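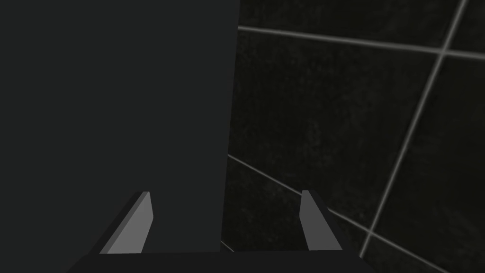
Charcoal grey, matte finish.

About us

Hello, and thanks for clicking on the page most people skip! I'm Fredy Restrepo and I run Dustport, a small paint-mixing shop with a big back room where we teach people to decorate their own homes. We sell wall paint, wood paint, brushes, fillers, all the usual bits, and on top of that we run evening classes for anyone who has ever stood in a half-painted hallway wondering where it went wrong.

I started out as a decorator. I did 12 years of other people's stairwells, and what I liked best was the chatting while I worked. Customers would bring me a tea and then hang about asking questions. Why do you do the edges first? Do I really need to sand that? (Yes, sorry, you do.) After a while I noticed I was spending as much time answering as painting, and enjoying it more, so when the old carpet shop on Tando Lane came up for rent I took it. My knees were very pleased.

The name comes from my first week in there. I pulled up the floor, and the dust was so thick that my sister asked whether ships ever docked in it. It stuck. I did try to come up with something more elegant for the sign but everyone already called it Dustport by then.

What we sell

We keep 70 colours of our own on the shelf and can mix pretty much anything else while you wait. Bring a cushion, a leaf, a chip of the old skirting board – we'll get as close as we can. Our own range is called Pesonen, after the street I lived on when I was learning the trade, and it comes in matt, eggshell and gloss. The dark greys go fastest by a mile, and the greens aren't far behind. There is one mustard that I love and hardly anyone buys, and I'm keeping it.

Sample pots can be taken home the same day. Please paint a decent-sized patch on lining paper and move it round the room, morning and evening, before you order five litres of anything. A colour that looks soft and warm by our front window can go quite blue on a north-facing wall, and I'd much rather sell you a second sample than the wrong tin.

The classes

There are nine people to a class at most, which is how many can get round the practice walls without elbowing each other. The beginners' course is called Furnasen (long story, an old nickname for the back room heater) and runs over three evenings: preparing a wall, cutting in and rolling, then doors and woodwork. You take home your own brush at the end and you'll know how to clean it properly, too.

We do a separate evening on wallpaper and another on old furniture. Bring a chair or a small table if you've got one that needs rescuing. Wardrobes have been attempted but they don't fit through the door, so measure first!

New dates go up in July for the autumn and they do fill up. If a class is full, ring us anyway, as people drop out all the time.

Finding us

We're halfway down Tando Lane, next to the bakery, with the yellow door (the mustard, of course). There's loading space out the back if you're collecting a big order. Come in with your questions even if you're not buying – the kettle's usually on.

Page last updated 8/14/26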